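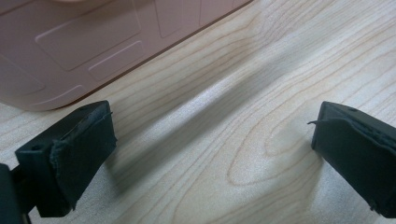
Jonaretti Workplace Team – Furniture & Rooms

I caught Poppy Tapley between deliveries, and she had one hand on the new tabletop the whole time we talked. I think she's in love with it.

"Look at the grain!" she said, before I'd even got my pen out. "It runs along in these long stripes and then goes into those stretched-out ovals. I could look at that all day."

She chose the pale finish herself, after going through up to 25 samples with Malcolm Catterall (he wanted something much darker, and he still brings it up). The old tables had been in the project room since before either of them joined, and Poppy doesn't miss them one bit. "They ate the light. You'd walk in at nine in the morning and feel like it was time to go home."

And the dusty-pink plastic? I had to ask about the color. "I love a bit of pink against pale wood," she told me. "Malcolm says it's a bathroom color. Malcolm wears brown every day."

We got onto cleaning – I'm the one who spilled coffee on the last table, so I was taking notes. Soft cloth, a little dish soap, no scrubbing pads. She was pretty firm about the pads.

The other rooms get their tables in September. Poppy is already eyeing samples for the kitchen, and Malcolm has asked to be there when she picks.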